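Teleoperated Demonstrations in Randomized Simulated Rooms: Final Project Report

Khanyisile Motaung and Kevin Usuga
May 27, 2025

1. Overview

The project examined how a person's choice of remote control device affects the quality of demonstrations recorded for a simulated arm. The arm is driven by an operator at a desk. Camera images, joint positions and gripper width are logged at every control step, and a policy is later trained to copy the motion. All work was done in Calska, our name for the simulation setup we have been building since September. The rooms use varied wall, floor and picture textures. The wrist camera is fixed to the gripper, so its view tilts with the last joint.

Wrist camera views, gripper open and empty:

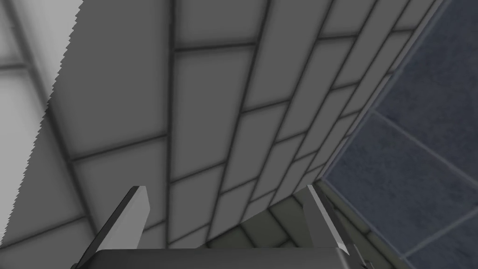
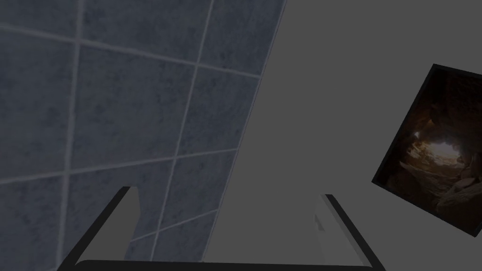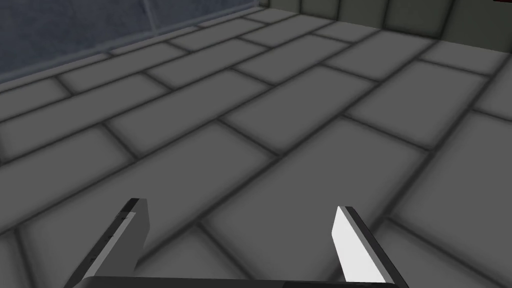
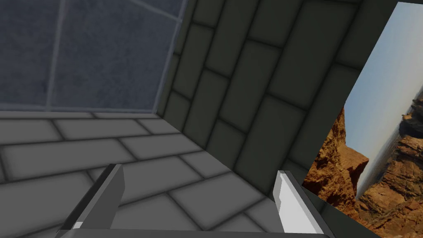
2. Control devices

Two devices were compared. The first was a six-axis desktop puck, with hand displacement mapped to gripper velocity. The second was a small leader arm, Phelan, which we printed and assembled in the lab. Phelan has the same joint layout as the simulated arm at reduced scale, and its joint angles are sent directly as position targets.

The puck needed a dead zone. Without one, the resting weight of the hand produced a slow drift, and the operator corrected for it all through the episode. Those corrections were recorded as if they were part of the task. The leader arm had no drift, but its wrist joint had some backlash, and the last joint of the simulated arm lagged slightly on reversals.

3. Recording procedure

The task was to reach for a block, close the gripper on it, and set it down on a marked area. Operators saw the wrist view and one fixed room view side by side. An episode began when the operator pressed the foot pedal and ended on a second press. Wall and floor textures were redrawn between episodes from a fixed seed list, so both devices were used in the same set of rooms.

We kept 2887 episodes. A further 76 were discarded, mostly for a pedal pressed too early or a block knocked out of reach. Episodes in which the operator missed the grasp and tried again were kept and tagged, as we wanted to test whether retries help the policy or hurt it.

4. Training

Each policy was trained by behavior cloning on wrist images and joint positions. The fixed room view was left out of the input. We trained 3 policies: puck only, leader arm only, and mixed. Network size and training length were the same for each. Evaluation used 13 rooms with textures held out from recording.

5. Observations

The leader arm policy moved more smoothly and closed the gripper closer to the center of the block. The puck policy tended to pause before closing. The same pause is visible in the puck recordings, where operators stopped to switch from translation to rotation. The mixed policy paused in some rooms and not in others, and we did not find what triggered it.

Large wrist rotations were a problem for all three. When the hand was rolled far to one side, walls and floor took up unfamiliar parts of the camera image and the arm often stopped short. Few operators rolled the wrist that far during recording, so the data in that range is thin. Adding image rotation during training gave a small improvement on the puck data and none on the leader arm data.

Removing the tagged retries made recovery worse. A policy trained without them would close on nothing, lift, and carry on to the marked area.

6. Open issues

Timestamps from the pedal and the simulator come from separate clocks. The offset was measured once per session and assumed constant, which should be checked. The Phelan wrist joint should be rebuilt with a tighter coupling before more data is recorded. The logging code, Runura, still writes each image as a separate file, and loading time limits training speed on the lab machine.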